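3.2 Setting and household sample

The survey was made in two housing areas, Skiltorstead and Clirkolness, which belong to the same water supply zone and were built in the same decade. We chose them because the flats have similar plans: one room serves for cooking, eating and, in many homes, also for paid work. The question of this section is how people use the table in this room when it must serve all of these purposes, and how they decide that the table is "free" again.

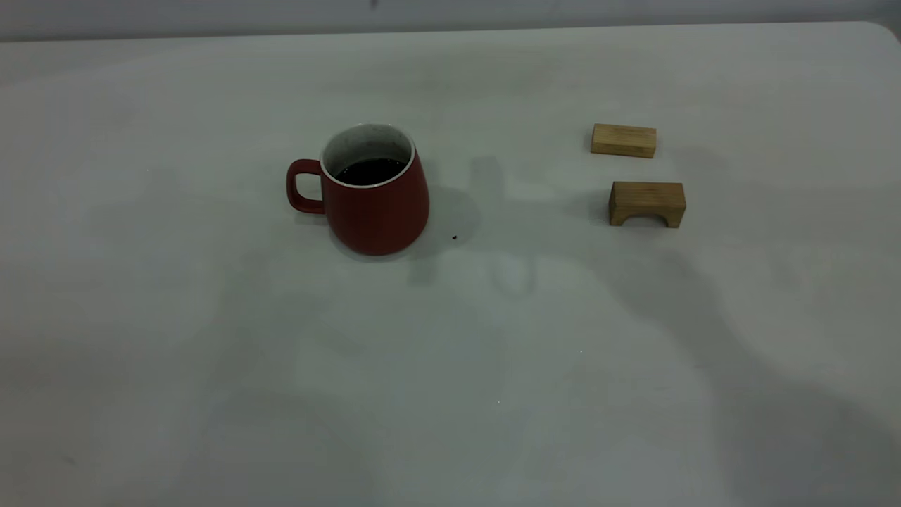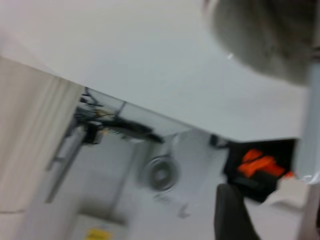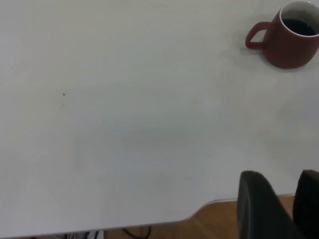 Figure 2. White table with rounded edges; a red mug stands on it in the first and third views.

In the earlier literature on domestic space the table is mostly treated as a place of meals. Time-use diaries follow the same idea, and they usually have one code for eating and another code for housework, but no code for the time when the table is kept ready for something else. Our respondents spoke about this time very often. They said that the table "waits", or that it is "not for the moment". For this reason we added a separate category to the diary, which we call holding time. Holding time begins when a person leaves an object on the table with the intention to come back, and it ends when the object is used again or is put away.

The diaries were filled in during two periods, the first in July and the second in the heating season. Each period had a duration of 2 weeks. In total 2687 diary entries could be used for the analysis. Entries without a starting time were removed, and so were entries in which two members of the household described the same event with different words and it was not possible to decide which description was the correct one. A pilot version of the diary was tested on 9th November of the year before the main survey, and after this test the form was made shorter and the column for "mood" was taken out.

The objects named in the diaries were grouped by the purpose which the respondent gave and not by the kind of object. A mug, for example, can belong to a meal, to a working session or to a short rest, and the same mug can change its group several times in one afternoon. This decision made the coding slower. Two coders worked separately on all entries and then compared their results. Where they did not agree, the entry was discussed again with the notes from the interview beside it. The most frequent source of disagreement was the border between a rest and the end of a meal, and we finally decided to count a drink as part of the meal when no other activity was written between them.

Drinking vessels have a special role in the interviews. Several respondents explained that a plate left on the table is seen by the others as untidy, but a mug is accepted, even when it stays there until the evening. In Clirkolness one respondent said: "If my cup is there, it is still my place." A similar opinion was given in Skiltorstead by a person who works at home in the mornings and who shares the table with a child doing homework. We understand the mug here as a mild form of reservation. It does not stop the others from using the table, but they will normally sit at the other side of it.

The size of the table was less important than we expected at the beginning of the study. In homes with a large table the holding time was longer, but the number of conflicts reported was almost the same as in homes with a small one. The position of the table had a clearer effect. When it stood against the wall, the respondents used the side near the wall as a kind of shelf, and objects on this side were often not mentioned in the diary at all. We found out about them only in the interviews. The values for tables against the wall should therefore be read as a lower limit.

The local terms also need a short comment. In Skiltorstead the older residents call the cleared table "hung", and in Clirkolness the word "rulta" is used for the small pile of things which is moved away before a meal and moved back after it. Both words appear in the diaries without explanation, and we have kept them in the codebook as they were written. The second word has no exact equivalent in standard speech, and younger respondents used it with a wider meaning, including papers and chargers which are never taken from the table.

3.3 Coding of shared use

Shared use was recorded when two or more persons were at the table in the same interval of the diary, also if their activities were different. Visitors were counted only when they sat down.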